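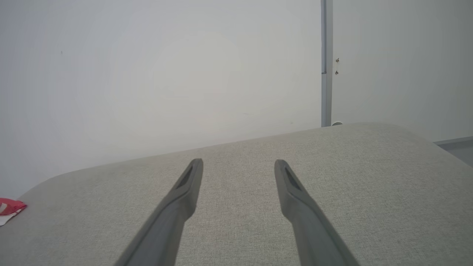 For most of a working day, the software Ratih Ginting writes is deciding where to close two fingers. It has a wrist camera to go on and very little else. A mug has a handle and a box has edges, and both stay the same shape when you move round them. Clothes don't, and clothes are what her team at Flamen has spent the past year on.

The project is called Burier, after a misspelling in an early email that stuck. Its aim is modest: find a piece of clothing left somewhere in a room, pick it up, and put it in a given place. The robot drives on a wheeled base and carries a single arm. Everything that interests Ginting happens in the last 23 centimetres before the fingers close.

“People ask about the hand,” she says. “The hand is fine. The hand does what it's told. My trouble is what to tell it.”

The first version of the planner looked for the highest point of a garment and pinched there. It was quick to write and worked well on towels. On anything thinner it often caught the cover underneath as well, and the arm would stop with a force warning. Eilif Berge, who looks after the control side, kept a log of these stops and stuck it to the door of the team's office in July.

The current version scores 2,000 possible pinches for each view and throws most of them out. It prefers a fold that stands clear of the surface, and it marks down anything near a seam, where the cloth is stiffer and the depth readings tend to jump. The camera takes a fresh look at every stage of the approach, so a choice made from far off can be dropped late on.
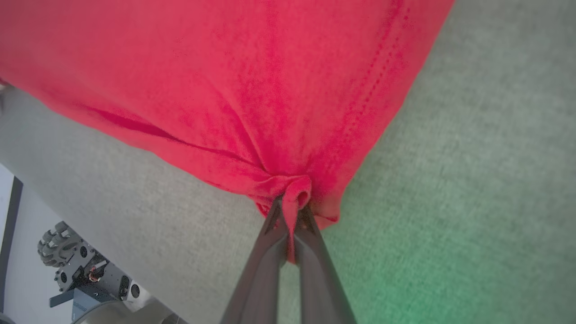
Red cloth held at a single pinch point, with the carpet below.

Lifting brings its own problem. Once cloth is in the air it can fill the camera's view, and the planner loses sight of the room. Nayeli Carhuamaca wrote the part that deals with this. Her code stores a map of the floor before the lift and trusts it for two seconds at a time – long enough to swing the arm aside and look again.

She tested it on 1,000 recorded lifts before it was allowed near the motors. The recordings are replayed in a tool named Ekden, which lets the team change one setting and see which choices would have come out differently. Berge says he now spends more time in Ekden than with the arm.

There is still plenty it gets wrong. Black socks are hard, and so is anything inside out. Ginting's next job is a second pinch, for when the first one takes hold of a sleeve and leaves the rest dragging. She has a branch of the code open for it and expects to be working on it into the winter.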